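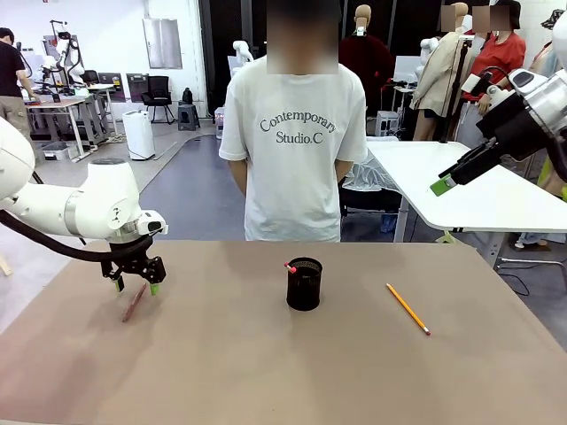
Wed 12 November. Second day on the glue tests for the Mistberg notebooks. The new paste from Perić is thicker than the old one and needs up to 20 minutes under the weights before I can open the cover. I mark the spine folds in pencil only, the same kind as stands in the black mesh holder, so the lines can be rubbed out later.

Sample 2 opened well, but the endpaper has a small wave near the hinge. I think I brushed across the grain - my mistake, must turn the sheet next time.

Sheets left from the Brirkeo paper: 59. It is enough for this month, but we should order again before December. Tomorrow I try the thinner thread.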